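Home | Reviews | Workshop | Finishes | Contact

Filed under: Wood Care

Fundska Hardwax Oil, Satin

Fundska sells this oil for work surfaces and indoor furniture. I applied three thin coats to a pale, unstained top, sanding lightly between the first and second. Coverage was even, and the grain darkened less than it does with straight linseed.

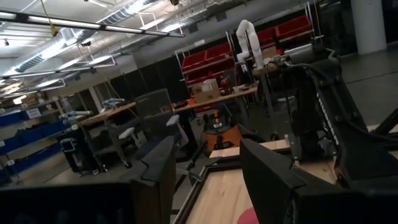

Drying is slow. The can says 7 hours between coats; in April, in an unheated shop, I needed overnight. Odor is mild. Coffee left standing for an hour wiped off clean, but dish soap dulled the sheen – a fresh wipe of oil brought it back.

The lid seals poorly after the first opening. Decant what you don't use. Rating: 7 out of 10.

Bianka Kocsis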